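Two bowls and a white table

I have never believed in the big clear-out. Every August someone on the internet bins 1000 things and says they feel lighter, and every August I wonder what they buy in September.

So I was doubtful about the Ledesma method, which wants one bowl for what you're using and one left empty. Empty for what, exactly? The booklet doesn't say. It cost more than either of my bowls did.

I tried it anyway, on the kitchen table in Urkstead, and lasted a fortnight. The spare bowl had keys in it by the second evening - then a receipt, then a lemon.

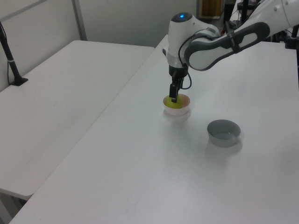 Eltavham

Pale bowl with something round and yellow-green in it, grey bowl with nothing. I'll admit it looks calm. It would look calmer still with one bowl, and I'd have somewhere to put the keys.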